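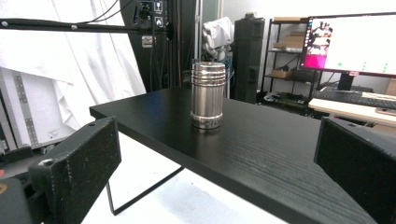
**Makadov open day - who else went?**

**tinsnips_104**
Got back from the Makadov open day about an hour ago and I'm still buzzing! I expected a row of posters and a video on a loop, but they had the Rurari gripper going all afternoon and let us stand close enough to hear it. Picking up, putting down, picking up again. I could have watched till teatime.

**pebbledash**
I was there in the morning. Did you get a go with the hand-held one? I was hopeless. You don't notice how much your wrist does until you've only got two fingers to work with.

**tinsnips_104**
Two goes! Queued again for the second. Squeezed far too hard the first time - the lad helping kept saying "gently, gently".

**old_marlin**
Sorry to be the grump, but I thought it was slow. Ristić had one at their demo last November that was twice the speed, and they let you pick what it lifted.

**pebbledash**
@old_marlin I was at Ristić too, and that one dropped things! I'd take slow. In my session they did 10 lifts in a row without a slip.

**old_marlin**
10 isn't many. Show me 100 and I'll clap. And shiny round things are a pain for these systems, so I'd want to see plenty of those.

**tinsnips_104**
Fair point about the shiny stuff, I did ask. They said they'd logged 1,537 practice grabs so far and wanted lots more before they'd make any promises. I liked that answer.

**caddisfly**
Missed it, gutted. Is Caditz doing one as well?

**pebbledash**
Think so, in the spring. Get there before 11, the queue for the hand-held one gets silly.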